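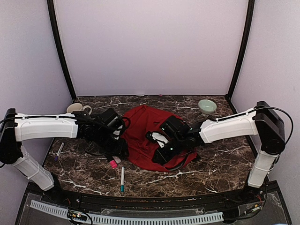
`jestow` is the grasp planner and arm controller for the two-arm cells at Dornport. It takes a depth image and a target mask and returns a timed path for each arm. Cloth is the hard case: with a bunched-up piece like the red one between the grippers, the mask has no stable outline, so the planner picks a fold instead of an edge. Mugs, bowls and markers go through the rigid path in `plan/rigid.py`.

## Running

```
pip install -e .
jestow plan --config cells/two_arm.yaml
```

Planning times out after 700 ms. Change `plan_timeout_ms` in the config if your machine is slow.

## Known issues

- Veined tabletops can leak into the cloth mask. Raise `min_height_mm` to 4.
- Arm paths are checked against each other, but cables are not modeled — keep wrist roll under 45 degrees.

## Contact

Planner: Leena Kauppinen. Drivers: Renato Gatchalian.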